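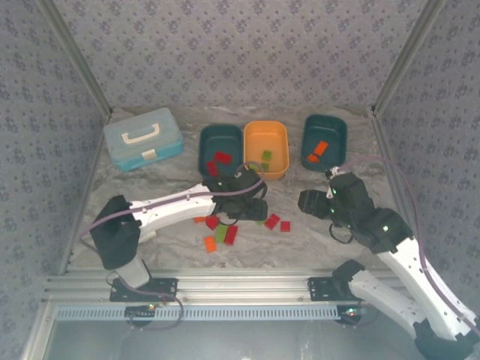 Buy the Gripper Last

Home Opinion Bench Notes Archive Contact

Most small labs I know shop for a two-arm cell in the same order. They pick the gripper first. They read the grip force, the stroke and the closing speed, argue over them for a month, and spend what is left on the camera and the controller. I did it that way for years, and I think it is the wrong order for anyone whose work looks like ours, which is picking small, light things off a flat floor and putting them in bins.

Our test is plain. Two white arms share one rail at the front of a box with papered walls. Three plastic bins stand at the back, teal, orange-yellow and teal, and the blocks are red, green and orange. The arms have to clear the floor into the bins without hitting each other or the bins. A child could do it in less time than it takes us to start the software.

In June we had two grippers to compare. One was the Kosotent, which opens wide and closes hard. The other was the Dorkberg, which has a shorter stroke and costs a good deal less. We ran 1207 picks in all, split as evenly as we could manage between the two, with the same arms and the same blocks. I expected the Kosotent to win easily. It won by so little that I would not want to defend the difference in front of anyone.

What I found more useful was the list of misses. We logged 129 of them, and Irén Pintér went through the recordings and wrote down a cause for each one. Ten came down to the fingers themselves, meaning the block was where the arm thought it was and the jaws still let it go. The other 119 were something else. The arm went to the wrong spot, or came in at an angle that pushed a neighboring block away, or stopped short because the other arm was in its path.

No gripper fixes that. A stronger one shoves the wrong block harder.

The angle problem deserves more attention than it gets. Blocks in a loose group are not spaced for the convenience of the fingers. If two of them lie close together, the outside width of the open jaws matters more than the grip force, and that number is often missing from the data sheet. We had to measure it ourselves with calipers. The cheaper gripper was narrower when open, and in tight groups it did slightly better for that reason. On blocks with clear space around them the two were the same.

Then there is the cable. I have never seen a gripper review that spends a full paragraph on it. Ours is purple and follows each arm toward the wrist in a loop, and the size of that loop decides which wrist angles you can use. Too short and it pulls. Too long and it hangs in the camera's view or catches on the rim of a bin. We changed the loop on the left arm and won back 47 picks' worth of poses that the planner had been refusing. That took one afternoon and cost us nothing but cable ties.

Zoltán Kocsis, who looks after our controllers, disagrees with me on part of this, and his argument is fair. He says a poor gripper hides the other faults. If the fingers slip at random, you cannot tell whether the camera is off by a few millimeters, so you should start with fingers you trust and then work backward. I accept that for metal parts, for anything oily, and for anything heavy enough to turn in the jaws. Our own work with bottle caps would probably have gone his way.

For dry plastic blocks I still think he is wrong. Nearly any pair of padded fingers will hold one. The controller is a different matter. We moved from the Szekeres board to the Cudine halfway through the spring, and the two arms stopped waiting for each other at every crossing. I noticed that on the first morning. I needed a spreadsheet to notice the new gripper.

So this is what I would tell a lab with one budget and one cell. Put the camera up first and check it against known points across the whole floor, including the corners — the corners are where ours was worst. Buy a controller that plans for both arms together. Route the cables and run every pose you expect to need. Use whatever gripper came in the box while you do it, and write down each miss with a cause beside it.

After that, read the list. If most of the causes say "fingers," go and buy better fingers. Ours did not say that, and the Kosotent pair has gone back on the shelf until we start on the metal parts.

Related
Why We Stopped Averaging Cycle Times
Calibrating a Camera With a Sheet of Paper
Soft Pads or Hard Pads: Letters From Readers
One Arm Is Sometimes Enough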